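Home & Craft Guides > Tabletop Play > Set-Up
Print this page | E-mail this page

Vindcombe Block and Ball Set
Section 2: Getting your table ready

Now for the fun part! You've unpacked the set, you've had a good look at the pieces (they feel lovely in the hand, don't they?), and it's time to give them somewhere to live while you play. A good table makes every game in this guide easier, and most homes already have one that will do the job nicely.

Choosing a surface

1. Pick a table that is flat, steady and at a comfortable height for the youngest player. If it rocks, fold a bit of card under the short leg before you start. Balls find a slope faster than any spirit level!

2. Go for a plain top if you can. White is our favourite colour for this, as the small wooden blocks and the bright round pieces stand out beautifully against it.

3. Clear a working area in the middle and keep drinks, phones and the box lid well outside it.

NOTE: A tablecloth looks cheerful but it hides the small pieces in its folds. Save it for afternoon tea.

Lighting the table

4. Switch on the main light and sit where you plan to play. Look at where your own shadow lands. If it covers the working area, shift your chair a little to one side.

5. Add a lamp if the room is dim. A patch of light on the tabletop makes a ready-made play zone, and the Gwynne shadow games in Section 5 are made for it. Children will want to try these first, so you may as well leave the lamp out.

6. Check the top for marks while the light is on it. Crayon, paint and jam all show up as faint pink or red smears on a white surface, and a slightly sticky spot can stop a rolling piece dead.

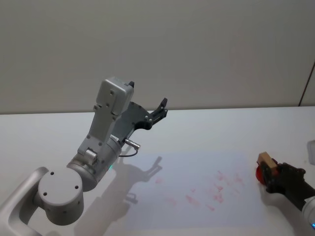
Gwynne players on the Lanura message board have plenty to say about wiping down, and one of them, Prondevska, wrote in to say that a barely damp cloth beats any spray, that you should go with the length of the table and then across it, and that the second pass is the one that gets the pink off. We've tried it her way ever since and we're converts.

CAUTION: Do not use bleach or scouring powder on a painted or coated top. Test any cleaner on the underside first.

7. Dry the surface with a clean tea towel and give it 20 minutes before you put wooden pieces down. Raw wood drinks up water and the corners can swell.

Your first hold

8. Take one block and one ball in the same hand. Let the block sit higher and tuck the ball underneath, then press both gently against your palm. It feels awkward for the first few goes and then, all at once, it doesn't!

9. Lower your hand until it is just above the table and let the ball go first. Keep hold of the block.

10. Set the block down beside the ball. If the ball has wandered off, use the block as a little fence to bring it home.

11. Swap hands and do it again. For 2 players, sit on opposite sides and take turns.

CAUTION: Small parts. Keep balls and blocks away from children who still put things in their mouths, and check the floor when you pack up.

NOTE: Missing a piece? Quote part number 442 for a spare pair and tell us which colour you'd like.

Carry on to Section 3, Rolling Games, when everyone can manage step 10 without a chase across the kitchen.

Guide revised November 2020

Contact us | Copyright Vindcombe | Back to top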